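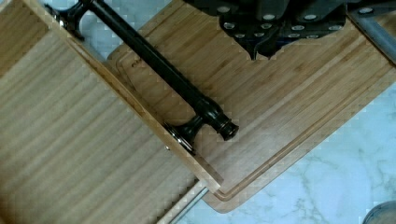
Chapter 4. Gathering Demonstrations

A learning system that copies human movement can be no better than the examples it is given. Each example, called a demonstration here, pairs a stream of camera views with the joint positions recorded at the same moments. The view from the wrist carries the fine detail: the feet of a black bar handle, the squared corner of a drawer front, the groove in a cutting board close behind it. It says little about the rest of the worktop.

Razia Zaidi and Maxine Rutherford built the Khokhar set, used throughout this chapter, on a kitchen counter. It holds 3,000 demonstrations of 79 tasks, recorded by 13 operators.
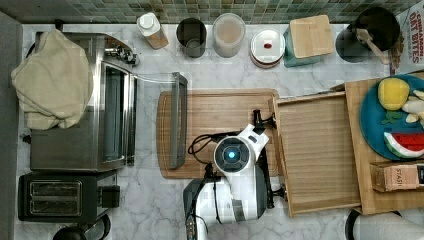 Clutter is a design variable and should be chosen before recording starts. A bare table gives clean data and a brittle policy. The Khokhar counter keeps a toaster oven, a row of containers and a plate of toy food within the same working area as the arm, and a slatted wooden tray lies close to the gripper. Objects that play no part in a task still appear in its recordings - the system must learn to ignore them.

Position is treated in the same way. Operators moved at least one object after every 10 demonstrations and logged the change.

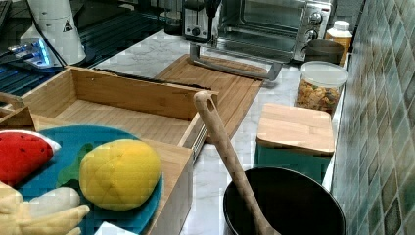 Failed attempts were kept but labelled separately. Section 4.2 sets out the labelling rules, and Section 4.3 compares the Khokhar set with Vamness, a smaller collection in which objects were never moved. Readers who know how the camera and joint streams are aligned in time may go straight to Section 4.2.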